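Workshop Help > Automation > Sorting and tidying

Can an arm put stray items in the right basket yet?

Mohit Ahuja
We clear a packing bench by hand, up to 50 odd items a shift. Is a single arm able to sort them into labelled baskets without someone standing over it? Budget is small.

Kamlesh Prajapati
Yes, for a short list of known items. Ours from Vindico does 40 types. Rigid things go well - bags and loose cable do not. Allow 5 seconds of planning per pick and keep the baskets in fixed places.

Nisha Bansal
No. Wait a few years.

Pallavi Kashyap
Depends what you mean by sort. Choosing the category is the easy half, and current models read handwritten labels well enough. Grasping is where the time goes. Over 162 picks in December most of our misses were thin items lying flat against the basket wall. Start with two categories that share nothing, well apart on a plain white table, and put the label in front of each basket. Fruit on one side and a roll of tape on the other will do. Add a third basket once the first two are dull to watch. 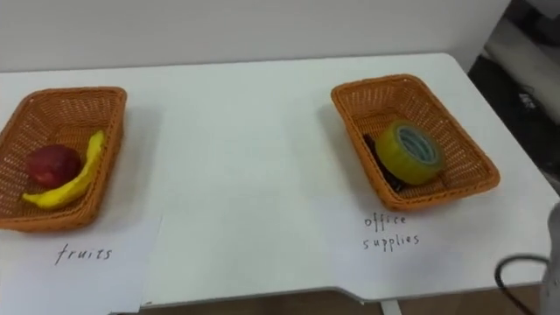 Comments

Mamta Agarwal: Does the label need to be printed?
Pallavi Kashyap: No, thin pen on white paper is fine.
Mohit Ahuja: Thanks. Will try two baskets first.

Filed under: robot arms, sorting, small workshops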